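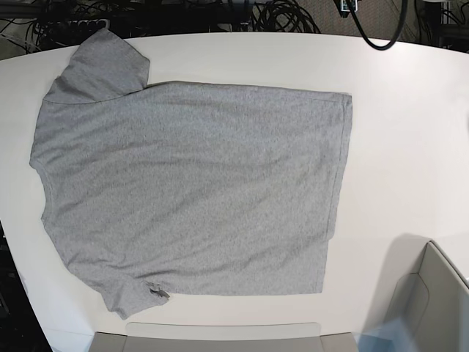 Gray tee, flat, before folding.

Does file folding really save any space? (T-shirts)

cuvberg_sharon
OK, shirt laid out on the table, sideways, neck to the left. Heather gray, short sleeves, nothing special about it. I own too many like it and the dresser drawer won't close anymore.

Everybody keeps telling me to fold them into little packets and stand them up in the drawer like files. My sister-in-law swears by it. I have now read four different sets of instructions and every one claims you will "double your drawer." Double it how? The shirt has the same amount of cotton in it whichever way you bend it.

Before I spend a Saturday redoing the whole dresser I'd like to hear from people who have done this for longer than a week. Does it save space, or does it look nice in a photo and then fall apart? Also, does the smoothing step matter? Mine still has creases and I'm not ironing a T-shirt.

Sharon

GezaH
I did it for five months and went back. It does not save space. What it does is let you see all the shirts, and then you feel like you have more room.

The part they skip is that the drawer has to be the right height. Mine are shallow and the packets stuck up over the edge, so I had to fold them one more time, and then they were so fat they fell over. Stack them flat and move on with your life.

bellamy_ama
Géza, I've been doing it for years and I disagree with pretty much all of that. If the packets are fat you're folding too narrow. Sides in first, and the sleeve goes back on itself so it doesn't stick out past the fold. Then bottom up to just short of the neck, then thirds. If your drawer is shallow, go in quarters. It shouldn't take more than 15 seconds a shirt once you've got it.

Sharon, I do think you get more in. A flat stack always has dead space on top because you stop piling when it starts to lean. Standing up, you're using the whole height of the drawer.

For the smoothing, flatten the sleeves and the hem, and never mind the middle. Your bottom sleeve has a pinched bit near the cuff. Pull that out before you fold or you'll get a lump right where the sleeve doubles over. The soft creases in the body don't matter at all.

GezaH
"I do think you get more in" is what everyone says. Has anyone counted?

cuvberg_sharon
That's my question too. I didn't see the lump at the cuff until you said it, thanks. I'm still suspicious of 15 seconds.

chiharu_u
Long-time folder here, and I'm somewhere in the middle. I'd say the gain is real but small, and it depends completely on the fabric. Thin jersey squashes down nicely when it's standing in a full drawer. Heavy cotton doesn't care. I have a couple of old Grakell work shirts that are like canvas and they take up the same room no matter what I do to them.

The bigger thing for me was that I stopped wearing the same three shirts off the top of the pile. Whether that's worth an afternoon is up to you.

One thing I'd add about laying the shirt sideways like you have it. I do that too and I find it much easier. The long side seams run left to right in front of me so I can fold the far side toward me, then the near side away, without walking around the table. People who lay it with the neck at the top always seem to be reaching.

GezaH
I lay mine on the bed.

bellamy_ama
Well, there's your problem! You can't get a straight edge on a mattress. The hem on Sharon's is nice and straight and that's from having a hard table under it. On a bed everything sinks in wherever you press. I used to do it on the bed and every packet came out shaped like a boat.

GezaH
Not everybody has a big white table sitting there free for laundry. I have a kitchen table with mail on it.

MarwaS
I folded shirts in a store for a couple of years, so here's the view from that side. We had to use a board. Put the board on the back of the shirt, just under the neck, fold the sides over it, bring the bottom up, slide the board out. They were all identical and they stacked beautifully, and by lunchtime customers had wrecked every pile. It was the same 300 shirts over and over again. I do not fold like that at home and I don't know anyone from the store who does.

My opinion on standing them up is that it's fine while the drawer is full. On laundry day when half the shirts are out, the rest slump over and you refold them. I never see that mentioned in the instructions. You can buy dividers, which is the part where somebody makes money off you.

cuvberg_sharon
Marwa, this is the first thing I've read on the subject that I believe completely. So what do you do at home?

MarwaS
In half the long way, sleeves tucked in, then in half and in half again. Flat stack, never more than about what my hand can lift in one go. Two stacks side by side in the drawer. When I want one from the bottom, I lift the top ones off with one hand and pull it out. It isn't pretty.

bellamy_ama
That slumping is easy to fix with a shoebox. Put the packets in a shoebox with the lid off and when it's half empty, slide a rolled up pair of socks in behind them. Doesn't cost a thing. I've never bought a divider.

GezaH
So now the drawer has a shoebox in it, and the shoebox has cardboard sides, and socks taking up room where shirts should go. And this is the space-saving method.

bellamy_ama
The socks have to live somewhere, Géza.

chiharu_u
He has a point about the box, though. I measured mine once and a shoebox wasted a strip along the back of the drawer that nothing fit into except belts.

zastport_dad
Roll them. Why is nobody saying roll them? I got through years of travel that way.

MarwaS
Rolling is for suitcases. In a drawer they unroll the first time you dig around. Also the hem curls up and stays curled, at least it did on mine.

zastport_dad
Mine don't unroll. You do the thing where the bottom hem is turned inside out into a cuff and then you tuck the roll into it. Stays put for a month.

GezaH
And then you have a stretched-out hem.

zastport_dad
It's a T-shirt.

cuvberg_sharon
I tried a bit of everything tonight, with the same shirt each time so it would be fair.

Ama's way: first attempt was a mess because I folded the sides in too far and they overlapped. Second one was better. It stood up on the table without me holding it, for a little while anyway. Definitely not 15 seconds. I'd rather not say how long.

Marwa's way: quick. Slightly lopsided because one sleeve wanted to come back out.

The cuff roll: I could not get it tight enough and I got annoyed and quit.

As for thickness, I squashed the standing one and the flat one with my hand and I could not tell you which was smaller. I'm with Géza so far on the space thing. Same cotton.

bellamy_ama
One shirt doesn't tell you anything though. You need to do a whole drawer. The difference is in how they pack against each other.

GezaH
Convenient that the proof always takes a whole Saturday.

chiharu_u
I'd actually like to see the drawer test. Do it both ways with the same shirts, and push down the same amount both times. If you really pack the standing ones and only lay the stack in loosely, then of course the standing ones win. I suspect most before-and-after pictures are exactly that. Plus in the "after" they've quietly gotten rid of a third of the shirts.

MarwaS
Yes to that last bit. Every single one of those drawers has had a clear-out first. I'd look like a genius too.

Sharon, how many of these do you wear?

cuvberg_sharon
I was hoping that wouldn't come up.

Fewer than I own. There's a layer at the back I haven't seen since we moved. Some of them came free from things. I know what you're all going to say.

GezaH
Get rid of those and the drawer closes. Fold the rest any way you like.

bellamy_ama
I'll agree with him on that part, and only that part. Take out what you don't wear, then try standing them up, because now you'll have room to get your fingers in. If you hate it after a month, go back to stacks.

zastport_dad
Keep a few of the bad ones for painting.

MarwaS
A few. Not a drawer of them. My husband has enough painting shirts to do 900 houses and he doesn't paint.

cuvberg_sharon
OK. The plan is to pull everything out, get rid of the back layer, then put the same pile in flat and standing and see which one lets me close the drawer without leaning on it. I'll push equally hard both times, Chiharu. I'll post how it went, but if it's a tie I'm going with the flat stack since it's less work.

chiharu_u
Fair. Put the heavy ones in a separate pile if you have any, they'll throw it off.

GezaH
My money's on a tie.

bellamy_ama
Check your sleeves before every fold!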